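Delorme Linen Exchange moves to the Gridholm building

The Delorme Linen Exchange will reopen in December on the ground floor of the Gridholm building, with longer hours and a bigger sorting room. The exchange takes in clean household cloths, napkins, tablecloths and small towels and passes them on to kitchens, day centers and shelters in the area.

It had been working out of a single room on Trudus Street for three years. The lease there ended in the fall, and the new space costs $185 a month more. A grant from the Fosura Fund covers the difference for the first 13 months. After that the exchange will have to find the money itself, and it has already said it may ask the larger kitchens on its list for a small yearly fee.

Last year the exchange sent out 744 bundles. Most of them were plain cleaning and drying cloths, which go out faster than anything else on the shelves. Tablecloths are the slowest to move, and the exchange has asked people to hold on to very large ones until the spring, when more shelving goes in.

## How the sorting works

Donations are checked at the door for damp and strong smells, then taken to the sorting table. Each cloth is opened out flat, looked over on both sides, and folded to a standard size. Folded cloths are stacked by color at the end of the table. Anything with a hole bigger than a quarter goes into the rag bin and is sold by weight to a garage in town.

The table itself stays covered. A pale cloth makes loose threads and stains easier to spot, and it keeps darker fabrics from catching on the tabletop. The cover is washed once a week with the rest of the load.

Blue cloths get a stack of their own. Several of the kitchens use them only for drying dishes and want them kept apart from the ones used on floors and counters. They are folded in half twice, with the hem on the inside, and tied in bundles of ten with cotton tape.

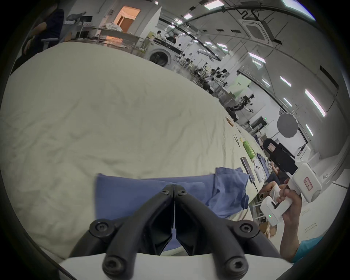
## Hours and drop-off

The new space will be open Tuesday through Friday from 10 a.m. to 6 p.m. The old room was open only three afternoons a week. Donations can be left at the side entrance during those hours, and there is a ramp from the parking lot. Bags should not be left outside after closing. Rain got into several of them last winter, and everything inside had to be thrown out.

Items should be washed, fully dry and packed in a box or a tied bag. Small cardboard boxes are preferred over large ones, which get too heavy to lift once they are full of cotton. The exchange does not take pillows, comforters, curtains with hooks still in them, or anything with a rubber backing.

Kitchens and centers that already receive bundles do not need to sign up again. Their standing orders will carry over, and the first pickup from the new address will be on the opening Friday, starting at noon. New groups can ask for a form at the front desk. Orders are filled in the order they come in, and the current wait for dish cloths is two weeks.

## Sorting sessions

Sorting sessions will run on two afternoons a week, up from one. Each lasts two hours, and people can come for part of it. There are chairs at the table for those who would rather sit, and no experience is needed. Scissors are supplied for trimming threads, along with tape and labels. Children 12 and over are welcome with an adult.

The exchange is also planning a mending evening once a month for tablecloths and napkins with small tears. It has two sewing machines, one of which needs a new foot pedal, and would be glad to have a third. White and cream thread is needed too.

The Trudus Street room will take its last donations two weeks before the move. Between then and the opening, no donations can be accepted at either address. Bundles already packed will be delivered as usual during that time.

Parking behind the Gridholm building is free for the first hour.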